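`woodjoint-tables` holds plain-text tables of box and carcass dimensions, plus the scripts that convert them into cut lists. It started as a cleanup of the Zindholm worksheets, which mixed inch and metric columns in the same file.

## Contents

- `data/ostham.csv`: 1,315 rows, one per panel
- `data/lutitz.csv`: 382 rows, one per panel, metric only
- `scripts/cutlist.py`: reads either file and writes a cut list
- `scripts/check.py`: validates columns and units

## Columns

| Name | Type | Notes |
|---|---|---|
| `panel_id` | string | unique within a file |
| `length` | float | measured along the grain |
| `width` | float | measured across the grain |
| `thickness` | float | after planing |
| `joint` | string | `butt`, `miter`, `finger`, `dado` |
| `unit` | string | `mm` or `in` |

Empty cells mean the value was never recorded. Do not read them as zero.

## Usage

```
python scripts/check.py data/lutitz.csv
python scripts/cutlist.py data/lutitz.csv --kerf 2 --out cuts.txt
```

`--kerf` is in millimeters, whatever unit the input uses. Files with mixed units are rejected unless `--convert` is set. Output is split into pages of 200 lines.

## Known issues

- Finger joints are stored without a finger count. The script uses full panel length and leaves the spacing to you.
- Ostham panels with the `-B` suffix have length and width swapped. Fixed in `cutlist.py`, still wrong in the CSV.
- Hardware is not listed.

## License

Tables are released under CC BY 4.0, scripts under MIT. The unit conversion code comes from the Arumugam branch and keeps its own header. 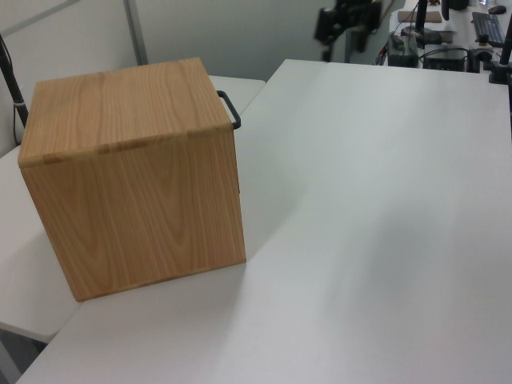 *Wooden box, grain running vertically on the front panel.*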